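27 March 2025

Still buzzing, so this is going to be a long one. We won! Wovel 2, De Graaf 1, away from home, in the rain, with a left back who hadn't started a league match since the fall. I got in after eleven with no voice left and my scarf soaked through, and I've been sitting in the kitchen ever since with the radio on low, hoping they'll read out the score one more time.

I need to put down how bad it has been, or this won't make sense when I read it back. We went all of February without a goal from open play. Four defeats in a row, and in the last one we didn't have a shot until the second half. I wrote in here after that game that I was done for the season and would take up walking. I lasted until the next kickoff.

The bus left from outside the station with every seat taken, which surprised me given the table. Supporters' bus number 206, the one with the heater that only works on the driver's side. I had cheese sandwiches and a flask and shared both. The talk all the way up the highway was whether we'd go with two up front, and for once the coach had been listening to us (or to anyone). Two strikers! A proper winger on the right! I read the lineup on my phone as we came past Ultgate and let out a noise that woke up the row behind me.

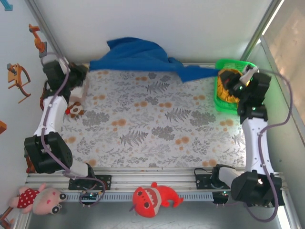 Fern-leaf print and little orange dots, with a plush toy on top.

De Graaf's ground is a good one, I'll give them that. It's called Flistalgate, after the old road, and the away end is tucked right up against the corner flag so you feel like you could take the corner yourself. The gate was 4000 and it sounded like more, the roof being so low. Their fans sang the whole way through warmups. Ours did the one about the goalkeeper and the ferry, which I can never get the second verse of.

First twenty minutes we were all over them. I'm not exaggerating, I have seen us play well maybe five times this season and this was better than any of those. The new winger kept getting to the end line and cutting it back, and their center backs had no idea who was meant to be picking up at the near post. Then of course they broke, one long ball over the top, our captain slipped, and it was 1-0 to them in the 14th minute... no, that can't be right, I've got the program here and I scribbled 24 next to it. Anyway, 1-0. I felt sick. You get so used to it that your body knows what's coming before your head does.

But they kept going! That was the thing that got me. In February the heads would have dropped, and tonight they just went and got the ball out of the net and ran back with it. We hit the bar right before the break. I ate half a pie at halftime and couldn't taste it.

Second half, the rain came sideways and they switched on the rest of the lights. We equalized from a corner, a real ugly one, off somebody's shin and then somebody's knee, and I've heard three different names given for it already. I don't care if it was the referee's. The whole end went down the steps like a wave and I lost a glove. I was hugging a man in a yellow raincoat whom I had never seen in my life, and he was shouting into my ear.
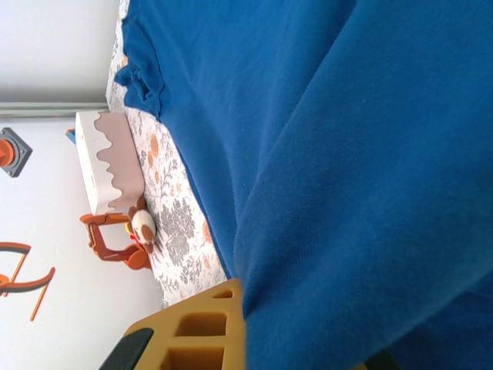

They'd fold now, he kept saying, De Graaf always fold after an hour, he'd seen them do it three times this season, just keep putting it in the box and they'll fold.

And he was right, more or less, though it took long enough. They started giving the ball away in the middle and our number eight was suddenly everywhere. He's had a rough year with his hamstring and I've moaned about him plenty in these pages, so I want it written down that he was superb. Every second ball was his. He won it for the winner too, just inside their half, looked up once and slid it through for the substitute, who took a touch so heavy I had my hands over my eyes. I heard the goal before I saw it. Best sound in the world!

After that it was all clearances and whistling for full time. Six added minutes, can you believe that, for what? Our keeper made one save with his foot that I still don't understand. Then it was over and the players came across to us, every one of them, even the ones who hadn't been on, and threw their shirts in. I got nowhere near one.
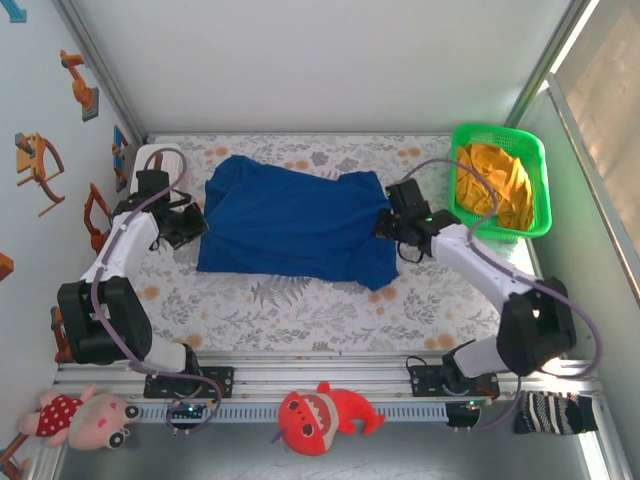

The ride home was wonderful. Everybody steaming up the windows, somebody working out the table on the back of a parking ticket. If we win the next one and the two teams above us draw, we are out of the bottom three for the first time since before Christmas. I know, I know. I said I wouldn't do the sums and I've done them twice already.

Things to remember for the home game: new gloves, tickets out of the drawer the night before, learn the second verse. Work in six hours and I'm wide awake. I might just have the other half of that pie.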